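Setting Up a Small Shared Kitchen Counter
Project report, Harmont housing studies course

1. Background

Our group was asked to pick one surface in a shared home and work out how to keep it usable. We chose the kitchen counter. The Pastarthorpe residence has kitchens shared by 8 students each, and the counter in most of them is a single run next to the cooking appliance. When we visited on a Thursday evening, every counter had dishes, bottles and fruit left in the same pile, and people were cooking in the space that was left over.

We wanted a layout that a person could learn without reading a long set of rules. We also wanted it to work with cheap plastic and toy items, so that the practice table could be reset many times without breaking plates or wasting food.

2. The practice table

The practice table is plain white and has a few small holes in the top. We left the holes uncovered. The items we used are dishes, cups, a bottle and pieces of food, with a black toaster oven at one side. The oven takes up more room than we had planned for. Its handle sticks out toward the middle of the table, and a bowl placed in front of it has to be moved every time the door is opened. 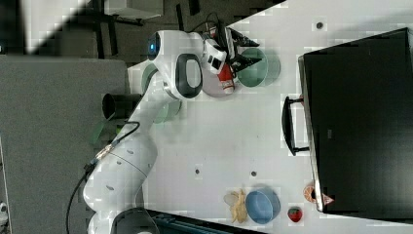

We tried three starting arrangements. In the first, everything was mixed together. In the second, dishes were grouped but food was left where it fell. In the third, only the food was grouped. Each arrangement was drawn on paper before the tidying began so that it could be set up again the same way.

The rules we settled on were short:

Bottles go upright at the back.
Bowls and plates stay on the side away from the oven.
Fruit goes in one bowl.
Cups stand together, open side up.
Anything shallow, such as a serving dish, is picked up first and put down last.

The last rule came from Aritz, an earlier project on dormitory kitchens that our instructor gave us to read. We did not see the point of it at first. After a few rounds we agreed that a shallow dish left in place tends to collect other things, and then two jobs have to be done in place of one.
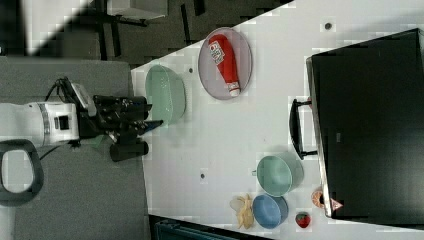
3. Results

We ran 60 rounds in November, 5 in each session. The mixed arrangement was the slowest to clear. Most of the lost time went to deciding where an item belonged, and very little to moving it. The bottle caused the most trouble. It was often laid across a plate, and people were unsure whether to treat the two as one item or two.

Cups were the second problem. A cup on its side takes up about as much room as a plate, and it is easy to miss small items behind one that is standing. Fruit pieces were left behind this way in several rounds.
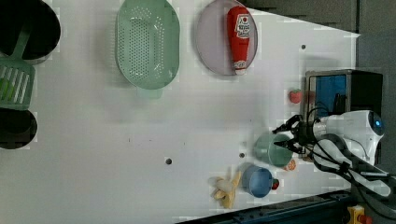

Pots and cooking tools were added in the later sessions because the residents had asked about them. We gave them the far end of the table, away from the oven, along with the colander and the spatula. This kept the middle open, but it made the far end crowded, and the pots had to be moved to reach anything behind them. A hook rail on the wall would help with the spatula. We had no wall to test it on.

4. Cost

The full set of items for one table was priced from the Mabaso catalog. Fitting out every kitchen in the residence would come to $2,642, without the ovens. Most of that is cups and bowls. The residents already own enough of both, so a real version of the plan could skip them.

5. Remaining work

The fruit rule needs another look, as one bowl was too small when all of the pieces were out. We would also like to repeat the later sessions with the oven turned so that its door faces the front edge of the table. The drawings of the three starting arrangements are in the course folder.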